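Fenosley Open Day: Can a Machine Clear My Table Yet?

Posted July 15, 2023

I went to the Fenosley open day expecting to be sold something, and I was. The brochure they hand you at the door says "a home that tidies itself" on the front, in letters big enough to read from the parking lot. I have been hearing that since I was a kid, so I brought a notebook and a bad attitude.

Getting in

Admission was free if you signed up back in April, which I had. Everybody else paid at the desk. The first hall is mostly booths, and most of the booths are vacuums. Valtik had the biggest one. Their new model costs $1,035 and got stuck on the edge of a rug while the salesman was telling me how well it handles rugs. He nudged it with his shoe and kept talking.

Voß, next door, had an arm that folds towels. It folded one while I watched. I went for coffee, stood in line, came back, and it was on its third. They were nice towels, all the same size, and a young man laid each one flat before the arm touched it. I asked if it could do a fitted sheet. He laughed, which I took as a no.

The price on the Voß card was $3,895 and that's without the stand.

The living room

The part I had come for was upstairs. My main complaint about these events is that everything gets done on a clean white bench with three wooden blocks on it, and no house I've ever lived in looks like that. So I'll give Fenosley some credit for the table, which had the kind of stuff on it that piles up on mine: hair clips, a toy wand, a stuffed goose, boxes, a fuzzy bag.

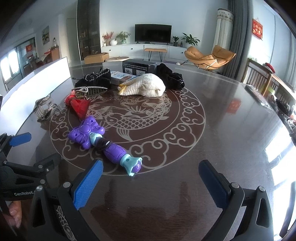 What I asked, and what I got told

Our guide for this part was Kuldeep Rawat, who was patient with me. I asked him straight out whether a machine could put that table in order by itself, start to finish, with everybody out of the room. He said no. I wrote that down and underlined it, as it was the first plain answer of the day.

He said a person working the gripper by hand can get through a lot of small jobs, and the hope is that a machine learns from it. Fine. But a person is the one deciding that the clip goes with the other clips and the goose goes back to whoever loves it. My granddaughter's toys have to go back in a certain order or there's a scene at bedtime. I don't know how you'd teach that, and when I asked, Kuldeep said he didn't know either.

Then there's the glare. A polished tabletop throws back whatever is above it, and I have reached for things on my own dining table that were only reflections. I asked if that fools the cameras. "Sometimes" was the answer. Same for soft things. A box has corners and stays put. Anything knitted changes shape the minute you pinch it.

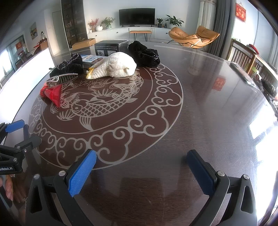 I also asked about breakage and was told it depends on how hard the fingers squeeze, and that they were still working on that. I have a shelf of my mother's glass birds at home. They can keep working on it.

The talk, and the ride home

At the end there was a talk by a man from Fandley, who make carts and shelving for stockrooms. He was the most believable speaker there. He said their machines move full bins from one end of a building to the other all day and do it well, and that when a bin tips over, a person goes and picks it all up. Someone in the back asked when that would change. He said he'd been telling people 5 years for a long time now and had decided to quit saying it.

Would I go again? Probably, if it stays free. The coffee was decent and the stairs have a good handrail. Parking is around the back, and you should ignore the sign that sends you left, it takes you to the loading dock. I came home and cleared my own dining table before supper, and left the fitted sheet in the dryer.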